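Plestell Tidy: Two-Arm Floor Pickup Method

Reading time: 3 min

Print this page | E-mail this page

Plestell Tidy is a control package for two-arm robots that pick up small things from a bedroom or living room floor. It comes from a training method developed at Pora by Mirjana Živković and Elibariki Muli. One policy drives both arms, and each arm can wait for the other.
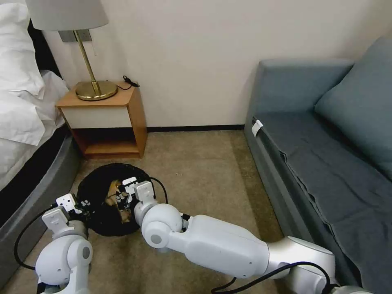
Page last changed: 27th February

The method splits each pickup into an approach, a grasp and a release. A separate score is kept for each part. The first version had a single score for the whole task, and it was hard to tell a bad grasp from a bad release.

Training used 541 demonstrations by operators. We held back 102 more for testing and never tuned on them. Room layouts were changed between sessions, but the furniture stayed: a bed, a sofa, a small nightstand with a lamp, and beige carpet in the gap between bed and sofa. The narrow gap matters. Both arms have to work in it without bumping each other or the bed frame.

Paper is the hardest class. A crumpled piece lies low on the carpet and changes shape when the fingers close, so the policy lowers the gripper more slowly for it and closes on a fold if it can find one.
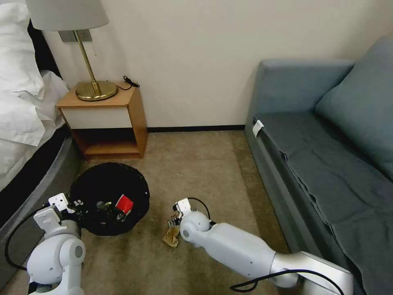 Kenneth Crichton writes that the slower descent helped in his trials at Sirkex, but that he would like to set the speed himself for thick carpet. The setting is called descent_rate and will be open to users in the April release.

Objects in the current set include paper, gloves, wrappers and small bottles. A glove can be grasped almost anywhere. A bottle standing up needs the jaws open and level before the arm moves in, and the approach score drops quickly if the wrist is tilted.
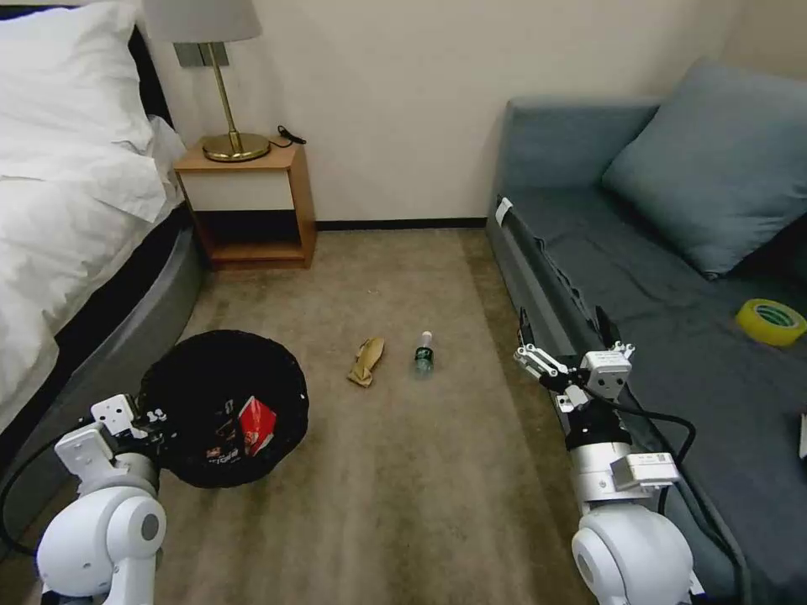 Does the policy need to be retrained for a different trash container?
Retraining is only needed if the opening is much smaller than the one used in training. For other containers, enter the new rim height and run the release check.

Supplied with the package:
Trained policy and scoring scripts
Test set with operator notes
Setup guide by Ilaria Sanna

Part number: Dauda 592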